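Häufige Fragen zur Arbeitsanweisung „Tischversuche mit Roboterarm“
Labor Brarnau, Projekt Deltila. Stand: 29. Oktober 2020
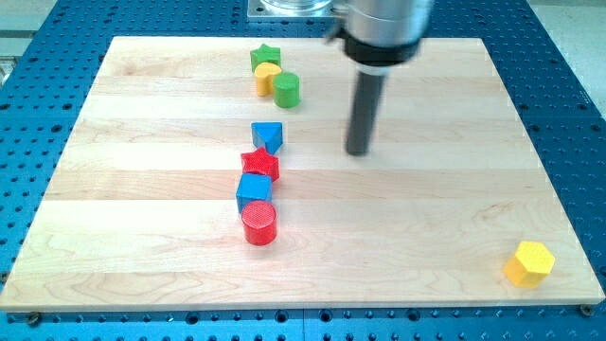 Die Arbeitsanweisung gilt für alle Versuche, bei denen ein Roboterarm lose Teile auf einer Arbeitsplatte verschiebt, antippt oder umordnet. Die Antworten auf dieser Seite erläutern die Anweisung, ersetzen sie jedoch nicht. Bei Abweichungen gilt der Wortlaut der Anweisung.

Inhalt
Geltungsbereich und Normen
Arbeitsplatz und Platte
Werkzeug
Teile
Betrieb
Aufzeichnung und Ablage
Störungen

Geltungsbereich und Normen

Für welche Arbeitsplätze gilt die Anweisung?
Für alle Tischarbeitsplätze im Projekt Deltila, an denen ein Arm ohne trennende Schutzeinrichtung betrieben wird. Zellen mit Schutzzaun und verriegelter Tür fallen unter die Betriebsanweisung der jeweiligen Zelle. Mobile Plattformen sind nicht erfasst.

Welche Normen liegen zugrunde?
Grundlage der Risikobeurteilung ist DIN EN ISO 12100. Für den Roboter selbst wird DIN EN ISO 10218-1 herangezogen, für die Integration in den Arbeitsplatz DIN EN ISO 10218-2. Für Betriebsarten, in denen Personen den Arbeitsraum mit dem Arm teilen, kommt die technische Spezifikation ISO/TS 15066 hinzu.

Der Arm ist vom Hersteller als kollaborationsfähig ausgewiesen. Ist damit eine eigene Beurteilung entbehrlich?
Nein. Beurteilt wird die Anwendung einschließlich Werkzeug, Teilen und Bewegungsprogramm. Ein Arm, der mit einem Werkzeug zulässig ist, kann mit einem anderen unzulässig sein. Die Unterlagen des Herstellers sind eine Eingangsgröße der Beurteilung.

Wann ist die Risikobeurteilung zu wiederholen?
Bei Wechsel des Werkzeugtyps, bei Änderung der Aufstellung, bei Erhöhung einer Geschwindigkeits- oder Kraftgrenze und nach jedem Ereignis mit Personenkontakt. Eine andere Anordnung der Teile auf der Platte löst keine neue Beurteilung aus, sofern der Teilesatz freigegeben ist.

Gilt die Anweisung auch für Vorführungen?
Ja, ohne Erleichterungen. Besucher halten sich außerhalb der Bodenmarkierung auf. Handführen durch Besucher ist nicht gestattet.

Arbeitsplatz und Platte

Warum wird nicht direkt auf dem Lochrastertisch gearbeitet?
Die Bohrungen des Rasters bilden Kanten. Flache Teile verhaken sich dort oder kippen, und die Reibung hängt davon ab, wie viele Löcher ein Teil gerade überdeckt. Für Schiebeversuche ist deshalb eine geschlossene Auflage vorgeschrieben.

Welche Platten sind zugelassen?
Unbeschichtete Platten aus Massivholz, verleimt, mit geschliffener Oberfläche. Andere Werkstoffe sind nach Rücksprache möglich, werden aber als eigener Plattentyp geführt. Ergebnisse von verschiedenen Plattentypen dürfen nicht in einem Datensatz zusammengefasst werden.

Wie wird die Platte gegen Verrutschen gesichert?
Formschlüssig, über Anschläge oder Schrauben im Lochraster. Doppelseitiges Klebeband genügt nicht. Schraubenköpfe dürfen nicht über die Oberkante der Platte hinausragen. Der Sitz ist vor jeder Schicht von Hand zu prüfen: Die Platte darf sich bei seitlichem Druck nicht bewegen.

Wie ist die Platte zu reinigen?
Trocken, mit fusselfreiem Tuch. Lösungsmittel, Öle und Wachse verändern die Reibung und sind untersagt. Ist eine feuchte Reinigung nicht zu vermeiden, wird die Platte bis zum vollständigen Abtrocknen ausgetauscht.

Ab wann gilt eine Platte als verschlissen?
Wenn Riefen mit dem Fingernagel spürbar sind, wenn eine Leimfuge offen steht oder wenn der Spalt unter dem Haarlineal den im Prüfblatt angegebenen Wert überschreitet. Abgenutzte Platten werden nicht gewendet, sondern ausgesondert. Die Rückseite ist nicht geprüft.

Darf auf der Platte markiert werden?
Nein. Startpositionen werden über die Vorlage in der Steuerungssoftware vorgegeben. Bleistift- und Filzstiftmarken stören die Bildauswertung.

Werkzeug

Welches Werkzeug ist für Schiebeversuche vorgesehen?
Ein zylindrischer Stab mit abgerundeter Spitze, senkrecht am Flansch montiert. Greifer sind für diese Versuchsart nicht freigegeben, auch nicht in geschlossenem Zustand.

Weshalb ein abgerundetes Ende?
Die Rundung verringert die Flächenpressung bei einem Kontakt mit der Hand und vermeidet Kratzer bei einem Aufsetzen auf die Platte. Stäbe mit Grat, Absplitterung oder sichtbarer Biegung sind sofort außer Betrieb zu nehmen.

Welcher Abstand zur Platte ist einzuhalten?
Im Schiebebetrieb 5 mm, gemessen zwischen Spitze und Platte. Der Wert wird mit der Lehre am Arbeitsplatz an mehreren Stellen der Platte kontrolliert, mindestens an den vier Ecken und in der Mitte. Für Fahrten ohne Schiebeauftrag fährt der Arm auf die Sicherheitshöhe von 45 mm über der höchsten Teileoberkante.

Muss nach einem Stabwechsel neu kalibriert werden?
Ja. Der Werkzeugmittelpunkt ist neu zu bestimmen und im Protokoll einzutragen. Das gilt auch, wenn derselbe Stab nach einer Demontage wieder eingesetzt wird.

Darf der Stab gekürzt oder verlängert werden?
Nur durch die Werkstatt. Die Länge geht in die Kraftberechnung ein. Improvisierte Verlängerungen, etwa aufgesteckte Hülsen, sind unzulässig.

Teile

Welche Teile dürfen verwendet werden?
Zugelassen sind die Teilesätze Purska und Soriano. Der Satz Purska umfasst Holzklötze mit einfachen Grundformen in Rot, Blau, Grün und Gelb, darunter Würfel, Zylinder, Stern und Sechskantprisma. Der Satz Soriano enthält technische Kleinteile und wird in einer eigenen Anlage zur Anweisung behandelt.

Dürfen Teile aus beiden Sätzen gemischt werden?
Nein. Masse und Reibwert unterscheiden sich zu stark, und die Grenzwerte der Steuerung sind je Satz hinterlegt.

Müssen alle Teile eines Satzes auf der Platte liegen?
Nein. Die Auswahl ergibt sich aus dem Versuchsplan. Nicht benötigte Teile gehören in den Kasten, nicht auf den Tischrand.

Wie dicht dürfen Teile am Plattenrand liegen?
Beim Start ist der Mindestabstand aus dem Versuchsplan einzuhalten. Während des Betriebs darf ein Teil in den Randbereich geraten. Die Steuerung begrenzt den Arbeitsraum der Stabspitze, nicht den der Teile. Ein Teil, das über die Kante steht, ist nach Anhalten des Arms von Hand zurückzusetzen.

Sind sich berührende Teile zulässig?
Ja, sofern der Versuchsplan es nicht ausschließt. Gruppen und Reihen sind für die Aufgaben „Trennen“ und „Anordnen“ ausdrücklich vorgesehen. Gestapelte Teile sind nicht zulässig.

Was geschieht mit beschädigten Teilen?
Teile mit Absplitterungen, gequollenen Flächen oder abgeriebener Farbe werden entnommen und in der Teileliste gesperrt. Nachlackieren ist nicht erlaubt. Ersatz wird vor dem ersten Einsatz gewogen.

Betrieb

Wer darf den Arm bedienen?
Personen mit gültiger Unterweisung für den betreffenden Arbeitsplatz. Die Unterweisung ist jährlich im August zu erneuern. Eine Unterweisung für einen anderen Armtyp wird nicht angerechnet.

Darf der Arm unbeaufsichtigt laufen?
Nein. Eine unterwiesene Person muss den Arbeitsplatz einsehen und den Not-Halt ohne Ortswechsel erreichen können. Fernbeobachtung über Kamera gilt nicht als Aufsicht.

Darf während der Bewegung auf die Platte gegriffen werden?
Nein. Auch bei aktiver Kraftbegrenzung ist der Arm vor jedem Eingriff anzuhalten. Zulässig ist der Eingriff, wenn die Bewegung steht und die Statusanzeige den sicheren Halt meldet. Ein scheinbar stillstehender Arm kann sich in einer Rechenpause befinden.

Ist der Not-Halt das richtige Mittel, um ein Teil umzusetzen?
Nein. Dafür ist der Betriebshalt vorgesehen. Der Not-Halt ist Gefahren vorbehalten. Jede Betätigung außerhalb der Funktionsprüfung wird protokolliert.

Wie oft wird der Not-Halt geprüft?
Vor der ersten Bewegung jeder Schicht. Ohne Eintrag im Prüfblatt bleibt der Antrieb ausgeschaltet.

Welche Kleidung ist vorgeschrieben?
Eng anliegende Ärmel, keine Bänder oder Ketten, lange Haare gebunden. Handschuhe sind am laufenden Arm nicht zu tragen.

Was ist beim Fernsteuern durch eine Person zu beachten?
Es gelten dieselben Grenzwerte wie im Automatikbetrieb. Die steuernde Person darf nicht zugleich die Aufsicht führen. Nach 45 Minuten ist die Steuerung zu übergeben oder eine Pause einzulegen.

Aufzeichnung und Ablage

Was ist zu jedem Durchlauf zu erfassen?
Plattentyp und Plattennummer, Werkzeugnummer, Teilesatz, Softwarestand, Kürzel der bedienenden Person, Beginn und Ende. Fehlt eine dieser Angaben, wird der Durchlauf nicht freigegeben.

Dürfen misslungene Durchläufe gelöscht werden?
Nein. Sie werden mit dem Kennzeichen „N“ abgelegt. Gelöscht werden darf ausschließlich eine Aufzeichnung, auf der Personen erkennbar sind und für die keine Einwilligung vorliegt.

Wie lange werden Protokolle aufbewahrt?
Prüfblätter und Ereignisprotokolle neun Jahre, Bewegungsdaten bis zum Ende des Projekts. Die Formblätter liegen in der Ablage unter der Nummer 1723.

Störungen

Der Stab hat auf der Platte aufgesetzt. Was ist zu tun?
Arm anhalten, im Handbetrieb senkrecht abheben, Spitze und Platte prüfen, Abstand mit der Lehre kontrollieren. Liegt der Abstand außerhalb der Vorgabe, ist der Werkzeugmittelpunkt neu zu bestimmen. Der Durchlauf wird verworfen und mit „N“ gekennzeichnet.

Ein Teil ist umgekippt. Wird der Durchlauf abgebrochen?
Nur, wenn der Versuchsplan die Lage des Teils festlegt. Andernfalls läuft er weiter, und das Kippen wird mit Zeitpunkt vermerkt.

Ein Teil ist vom Tisch gefallen.
Betriebshalt auslösen, Teil aufnehmen und auf Schäden prüfen. Der Durchlauf ist beendet. Unter dem Tisch wird nicht bei laufendem Antrieb gesucht.

Die Kraftüberwachung spricht wiederholt ohne erkennbaren Anlass an.
Grenzwerte nicht erhöhen. Zuerst sind die Befestigung des Stabs, die hinterlegte Werkzeugmasse und die Leitungsführung am Arm zu prüfen. Bleibt die Meldung bestehen, wird der Arbeitsplatz gesperrt und das Formblatt „Störung“ ausgefüllt.

Wer hebt eine Sperre auf?
Die für den Arbeitsplatz benannte befähigte Person, schriftlich und nach Funktionsprüfung. Eine mündliche Freigabe ist unwirksam.

Fragen, die hier nicht behandelt sind, bitte mit Angabe des Arbeitsplatzes und des Teilesatzes an die Laborleitung Brarnau richten.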